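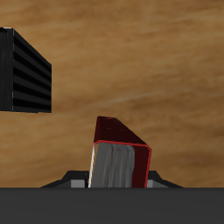

Wood in tan and honey, with a pale streak running through it. My favorite kind of brown.

I have been meaning to write about the dining table for so long that my sister Kirsten has started asking if the blog is closed. It isn't! I've just been busy, and my hands have been covered in wood finish for most of May, and I didn't want to get it on the keyboard. So pour yourself something and get comfortable, as I am going to go on a bit.

Some of you will remember that the table came from my aunt Aroha's house when she moved into the smaller place in Jaltness. It seats eight if everyone likes each other. She'd had it since before I was born and it had been painted at least once (a sort of minty green, which I remember being very proud of as a child, as if I'd picked it) and then stripped, and then coated with something very orange and very shiny that I never loved but never said a word about. When she asked if I wanted it I said yes before she got to the end of the sentence. Then I measured my dining room. Well. It fits if you go around it sideways.

For a couple of years we just used it the way it was. We ate on it, did taxes on it, wrapped presents on it, and had one very long argument about a jigsaw puzzle on it. Baxter slept under it every single night until he got too stiff to get down there comfortably, and now he sleeps next to it and puts one paw underneath, I guess for old times' sake. The shiny stuff started to flake where the sun comes in. Then somebody (I love him, he knows who he is) set down a casserole without a trivet, and that was really the end of the shiny stuff.

I called Keith Grimshaw, who did my neighbor's floors and who will talk to you on the phone for 45 minutes for free if you get him onto the subject of sanding. He told me to stop worrying about what kind of wood it was and go find the worst spot on the underside and start there. I liked that. I spent a whole evening lying on my back under the table with a flashlight and a sanding block, with dust falling in my hair and Baxter breathing on me, and I found my cousin Manaia's name written in crayon on one of the rails. The E in Ellery is backward. I sanded around it, of course.

The top took me much longer than I thought it would. I won't give you every step, there are a hundred people online who will do that and do it better, but I'll tell you the things I'd want to know if I were starting over. Buy more sandpaper than seems reasonable. When it stops working, throw it out, even if you were raised the way I was and it hurts you to do it. Wipe everything down and then go have lunch and come back and wipe it down again. And open the windows early in the day, before you need to, so you aren't running around the house at 9 p.m. trying to find the one that isn't painted shut.

Then came the color, and oh my goodness, the color. I had no idea how many browns there were. I put 12 samples on the back of a leaf from the table and carried it from room to room like a tray of hors d'oeuvres, asking everybody who came through the door. My friend Oranuch came over for coffee and ended up staying through dinner, and we moved that board from the window to the lamp to the porch and back again. What looked like warm toast at breakfast looked like barbecue sauce by evening. She liked the darker ones. I wanted something lighter, more like honey, where you could still see the streaks going through the grain and the places where it goes a little amber for no reason you can see. We were very polite about it for a while and then a lot less polite, and then we had pie.

In the end I went with hardly any color at all, just a clear oil over the bare wood, 2 coats, and then a third on the end where the casserole incident took place. The burn mark is still there if you know where to look. I thought I would mind it more than I do. Aunt Aroha came to see it and ran her hand all the way down one side without saying anything, and then said, "Well, I should have done that myself," and asked what was for lunch.

A few people have asked about the chairs. I know about the chairs! They don't match and they never have. Four of them came from a yard sale out past Kotholm and the rest turned up the way chairs do. I went back and forth on sanding those too, and I even brought one out to the garage and looked at it sternly for an afternoon. It's back in the dining room now, same as before, with the wobble. If you come to dinner, please take the blue cushion, it's on the good one.

As for looking after the thing, I've been told to put on a little more oil whenever the wood starts to look thirsty, and to wipe up lemon juice right away. I've bought trivets. I have trivets in every drawer, and there's a cork one hanging on a nail at eye level next to the stove, and we'll leave it at that.

Next time I want to tell you about the soup I made the first night we ate at it again, which was my mother's, or as close as I can get without her telling me I've used the wrong onions. Kirsten thinks she has the card with the real recipe in a box somewhere. Kirsten, if you're reading, it's the box with the Christmas lights in it. Please go look!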